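빨래는 돌리는 것보다 돌리기 전 10분이 더 중요하다고, 저는 이제 진짜로 믿어요. 예전엔 퇴근하고 들어와서 바구니째 들이붓고 버튼 누르고 끝이었거든요. 그러다가 흰 수건 한 무더기를 연분홍으로 만든 뒤로 버릇을 싹 바꿨습니다. (그 수건들 아직도 써요. 걸레로요.) 댓글로 빨래 순서 좀 정리해 달라는 분이 계셔서, 제가 집에서 하는 방식 그대로 적어 볼게요. 대단한 건 없고 살림하면서 하나씩 주워 모은 것들이에요.

## 바구니부터 얘기할게요

저는 뚜껑 있는 빨래통을 오래 썼는데 결국 버렸어요. 뚜껑을 닫으면 깔끔해 보이긴 하죠. 그런데 여름에 한 번 열어 보면... 아시죠, 그 냄새. 운동하고 들어와서 벗어 던진 티셔츠가 하룻밤 갇혀 있으면 세제를 아무리 넣어도 겨드랑이 쪽에 쉰내가 남더라고요.

그래서 지금은 옆면에 작은 구멍이 촘촘한 플라스틱 바구니를 써요. 라탄도 예쁘긴 한데 저는 한 번 써 보고 포기했습니다. 가시처럼 일어난 데에 니트가 걸려서 올이 쭉 나갔거든요. 플라스틱은 올도 안 나가고, 더러워지면 샤워기로 쓱 씻어서 뒤집어 두면 되니까 편해요. 제 건 동네 잡화점 Pliltley에서 두 개 사 온 건데, 하나는 색깔 옷, 하나는 흰 옷이에요. 처음엔 가족들이 아무 데나 막 넣어서 제가 잔소리를 엄청 했는데, 흰 옷 바구니를 욕실 문 앞으로 옮겼더니 수건이 알아서 그리로 들어가요. 자리만 바꿨을 뿐인데 신기하죠!

바구니는 꽉 채우지 마세요. 반쯤 찼을 때 돌리는 게 제일 좋아요. 눌러 담으면 구멍이 있어도 가운데는 바람이 안 통하고, 꺼낼 때 옷끼리 엉켜서 짜증만 나요.

## 빨간 옷은 무조건 따로

새로 산 빨간 옷은 처음 2번은 꼭 혼자 돌립니다. 물 빠짐이 궁금하면 안쪽 솔기에 물을 살짝 묻히고 흰 휴지로 꾹 눌러 보세요. 휴지에 색이 묻어나면 그 옷은 당분간 외톨이예요. 남색 청바지랑 같이 넣으면 괜찮지 않냐고 묻는 분도 있는데, 저는 그것도 처음엔 피해요. 청바지 지퍼에 얇은 옷이 쓸리는 것도 싫고요.

흰 줄이 들어간 빨간 옷이면 더 골치가 아파요. 빨간 부분에서 빠진 물이 바로 옆 흰 줄로 옮겨 가니까요. 이런 건 찬물에 짧게 돌리고, 끝나자마자 꺼내세요. 젖은 채로 세탁기 안에 뭉쳐 있는 시간이 제일 위험해요. 저는 까먹을까 봐 휴대폰 알람을 맞춰 둡니다.
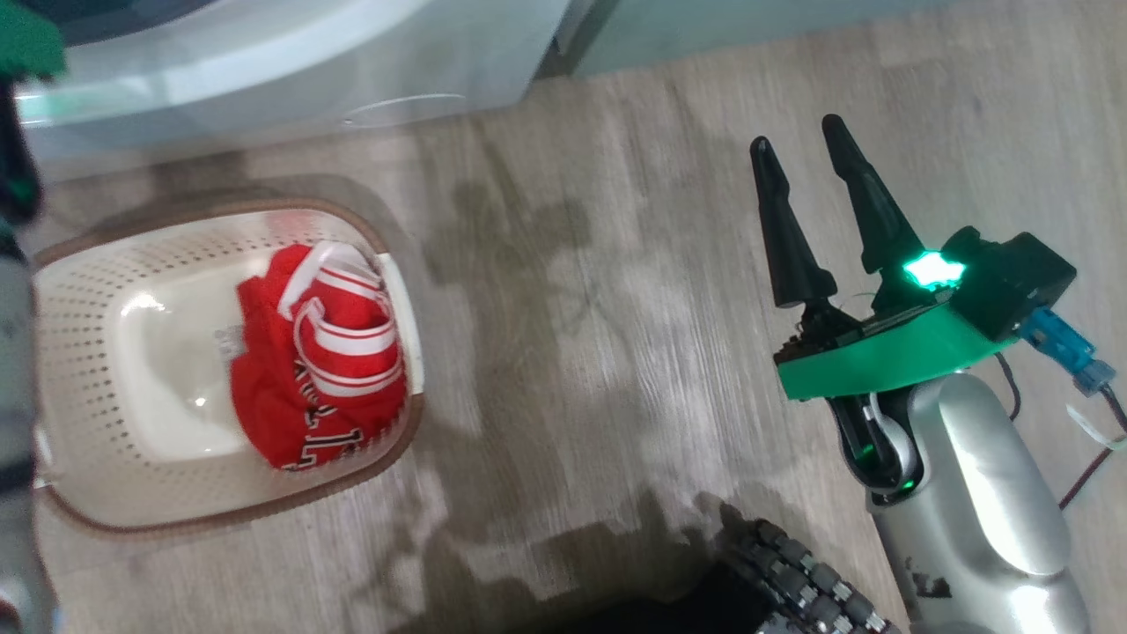
운동복 유니폼도 요령이 좀 있어요. 이름이나 번호가 찍힌 옷은 꼭 뒤집어서 넣으세요. 프린트끼리 비벼지면 가장자리부터 갈라지고, 한 번 들뜨기 시작하면 되돌릴 방법이 없어요. 앞뒤로 뒤집는 김에 소매도 끝까지 쏙 빼 주시고요. 세탁망에 넣으면 더 좋은데, 망이 너무 작으면 옷이 접힌 채로 돌아서 접힌 자국대로 프린트가 상해요. 넉넉한 망에 한 벌만!

섬유유연제는 안 씁니다. 저도 향 때문에 포기 못 하다가 끊었는데, 기능성 원단은 유연제를 계속 쓰면 땀 흡수가 영 시원찮아져요. 냄새가 걱정되면 마지막 헹굼 때 식초를 소주잔으로 한 잔 넣어 보세요. 마르면 식초 냄새는 날아가요. 다만 락스 쓰는 날에는 식초를 절대로 같이 넣지 마세요. 둘이 섞이면 해로운 가스가 나와요. 이건 정말 꼭이요.

건조기도 프린트 있는 옷은 금지예요. 옷걸이에 걸어서 그늘에 말리면 되고, 어깨가 늘어질 것 같으면 건조대에 반으로 걸쳐 두세요. 다림질할 일이 생기면 뒤집은 상태에서 얇은 천을 한 장 대고, 프린트 있는 자리는 그냥 건너뛰는 게 속 편합니다.

## 세제, 적게 넣으세요

저는 예전에 세제를 진짜 많이 넣었어요. 거품이 많아야 깨끗할 것 같잖아요. 그런데 검은 옷에 허연 자국이 자꾸 생겨서 양을 줄였더니 자국이 없어지고 수건도 덜 뻣뻣해졌어요. 세제 통에 적힌 양을 한 번 제대로 읽어 보세요. 눈대중으로 넣던 양이랑 꽤 달라서 놀라실 거예요.

지금 쓰는 건 Satero 액체 세제예요. 향이 거의 없어서 골랐고, 다른 것보다 월등하다는 말은 못 하겠어요. 얼룩에는 Culport 비누를 쓰는데 이건 좀 자랑하고 싶네요. 목깃 누런 때에 물 묻혀 문지르고 10분 뒀다가 돌리면 꽤 잘 빠져요. 반 토막씩 잘라 쓰면 손에 잡기도 좋고 무르지도 않아요. 세탁망은 Fahmy 시장 골목에서 작은 건 1,000원, 큰 건 2,000원 주고 사 왔는데, 지퍼 손잡이가 고무줄 안으로 쏙 들어가는 걸로 고르세요. 덜렁거리는 건 돌다가 열려요.

## 돌리기 전에 제가 꼭 하는 것들

- 주머니 뒤집기. 휴지 한 장이면 그날 빨래는 다 망해요.
- 지퍼는 올리고 단추는 풀기. 단추를 잠근 채로 돌리면 단춧구멍이 늘어나요.
- 안쪽 라벨 보기. 새 옷일 때 딱 한 번만 봐 두면 돼요.
- 양말은 짝끼리 망에 넣기. 저희 집은 이걸로 양말 실종 사건이 끝났습니다.
- 바구니 바닥 확인! 꼭 아기 양말 같은 게 하나 붙어 있어요.

그리고 세탁기 앞 바닥은 비워 두는 게 좋아요. 저는 한때 세제 통이며 빈 상자를 죄다 쌓아 놨는데, 바구니 내려놓을 자리가 없으니까 빨래하기가 더 싫어지더라고요. 지금은 바구니 하나 놓고 쪼그려 앉을 만큼은 비워 두고 살아요. 바닥에 물이 튀면 바로 닦으시고요, 마루는 이음새로 물이 들어가면 들떠요.

다 돌리고 나면 문이랑 세제 칸은 열어 두세요. 고무 패킹 접힌 데는 마른 수건으로 한 바퀴 닦아 주시고요. 저는 겨울엔 좀 게을러지는데, 지난 2월에 패킹 안쪽에서 까만 곰팡이를 보고 한참을 칫솔로 문질렀어요. 수건 삶는 얘기도 쓰려고 했는데 글이 너무 길어져서, 그건 다음 글에 따로 올릴게요!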